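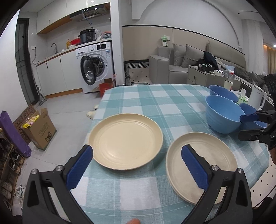 The Brerkholm tableware trial is a comparison procedure for hand-held parallel grippers. It was drawn up at the Riswood workshop by Sixten Lundgren and later revised by Yiğit Ekinci. It is used to compare finger pads, jaw shapes and camera mounts on household dishes before the same parts are fitted to a robot arm. The name comes from the apartment block where the first version was tried out.

Procedure

An operator works at a dining table with a gripper in each hand. The objects are ordinary plates and bowls, used as they come from the cupboard. A full run has 168 grasps, divided among six tasks: lifting a plate by its rim, tilting it upright, passing it from one gripper to the other, separating stacked bowls, nesting them again, and setting a dish down without sliding it. The tablecloth stays on, as dishes move differently on cloth than on a bare bench.

Each pad type is run by two operators who do not see each other's results. A grasp is scored as held, slipped or dropped. A slip is any turning of the dish between the pads that can be seen in the wrist camera recording. Runs in which the rim leaves the camera's view for more than 400 milliseconds are scored again from a second recording, if there is one.

Rim grasps

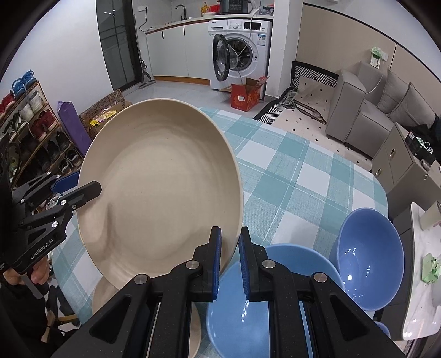

Plate rims are treated as the hardest part of the trial. A large plate held at one point on its edge acts as a lever, and a small error in jaw angle lets it swing. Textured pads are compared with smooth ones at the same closing force, and the operator is asked to keep the jaws square to the rim. Bowls are scored separately – their walls curve in two directions, so the pad touches a smaller area.

Versions

The Broston version drops the hand-to-hand pass and can be done with one gripper. The Haugland version keeps all six tasks but repeats 19 of the grasps at the end of the session, to check for pad wear and operator fatigue. Scores from the two versions are not combined.

Limitations

Hand-held results do not carry over fully to a mounted arm. A person corrects a bad approach without thinking about it, and an arm controller may not. Ekinci's revision therefore asks for a short repeat on the arm with the two best pad types. Lighting is not fixed either, and glossy dishes can make slips harder to judge near a window or lamp.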